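Socks on a Hanger
November 12, 2022

I moved into the apartment on Jikstead in January and gave up the dryer in the basement after two months. It cost more every time I used it, and it made my socks stiff at the toe and loose at the cuff. Since then I have dried nearly all of my small laundry indoors. Shirts and pants go on a folding rack by the radiator. Socks were the part I never had a good system for.

For a long time I laid them over the bars of the rack. A sock is an awkward thing to hang over a bar. An ankle sock is worse, as there isn't enough of it to balance. Mine slid off and ended up behind the radiator, and I would find one a week later, gray with dust, and have to wash it again. I also tried the back of a chair, the edge of the tub and a cord strung across the shower. The cord was the best of those, but it had to come down every time I wanted to wash.

What I use now is a clip hanger, the kind with clips dangling from the bottom. I had seen them for years and thought they were for baby clothes. I bought my first one at Fiore, the housewares store near the bus station, where they had a bin of them by the register. It cost $4. A bigger one, a square frame with 29 clips, was on the wall behind it, and I considered it for a while. I don't own a place where a thing that size could hang, so I took the small one home.

A small hanger changed how I sort. I used to dump everything from the washer into one basket and pull socks out as I came across them. Now I take the socks out first and lay them on the table in their pairs before I hang anything. It takes a minute or so, and if one is missing I know right away and can go back and check inside the drum, or inside the leg of a pair of pants, where it usually is.

I lay them with the toes toward me and the openings on the far side. That way the cuff is next to the hanger and I can clip it without turning the sock around. I got into this habit with longer socks, but it works for short ones as well.

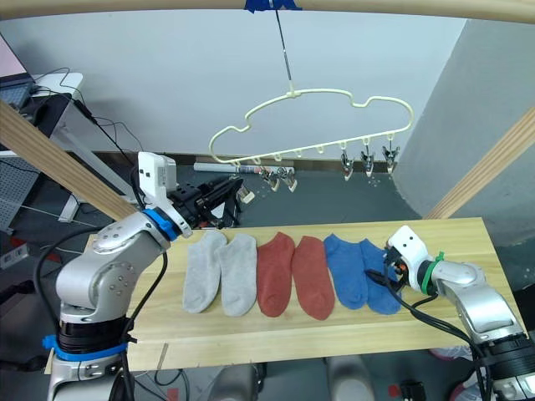

Should socks be hung by the toe or by the cuff?
I hang mine by the cuff. Some people say the clip stretches the elastic, and with a heavy wool sock I would worry about that, but thin cotton ones weigh so little that I haven't noticed any difference. Hung by the toe, they get a small pinch mark right where the shoe rubs.

Color helps more than I thought it would. My old drawer was all black socks in slightly different blacks, bought at different times, and pairing them meant holding them up at the window. Last winter I got rid of most of them. I kept the running socks and the one good dress pair and replaced the rest with plain ankle socks in a few solid colors. I can now match them half asleep. The Beswood multipack I bought first was a mistake, as the navy and the black looked the same under my kitchen light, and I gave those to my brother.

The other thing I had to work out was where to hang it. A hanger with clips wants to swing and spin, and if it hangs against a wall the socks on that side stay damp. Mine was on a door hook at first and had exactly that problem. It does better in the open with air on both sides. String and tape will hold a light plastic hanger with a few short socks on it. I would not trust them with jeans. If the string is the right length, the clips come down to about chest height, and you don't have to work with your arms over your head.

Balance is worth a thought too. Clip all the socks at one end and the hanger tips, then everything slides into a bunch at the low side. I put some on one side, then some on the other, and keep a gap in the middle if there is room. I don't worry about keeping pairs side by side at this stage. They have already been matched once, and they get matched again when they come down.

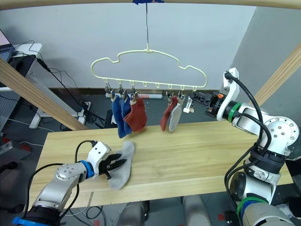
Dark blue and rust on the left, rust and light gray on the right, and one white clip still free.

Drying time depends on the season. With the radiator on, thin socks hung in the evening are ready by breakfast. In summer, with the window open, it is faster than that. The slow time is right now, when it is damp outside and the building hasn't turned the heat up yet. On those days I turn the hanger once before bed so the other side faces the room.

A few notes on the clips. The metal ones on my hanger grip harder than the plastic ones and leave a slightly deeper dent, which goes away as soon as the sock is worn. Plastic gets brittle if it sits in the sun. I lost two that way on a hanger I left on the balcony over the summer – they snapped when I squeezed them. Replacement clips are sold in bags at Storker, in the aisle with the clotheslines, and they fit well enough if you bend the little ring a bit.

When the socks are dry I unclip them over the table, fold each pair once and put them straight in the drawer. I don't ball them, because it pulls the cuff. The hanger stays up between loads. I have towels to figure out next, and for those I will probably need a second rack.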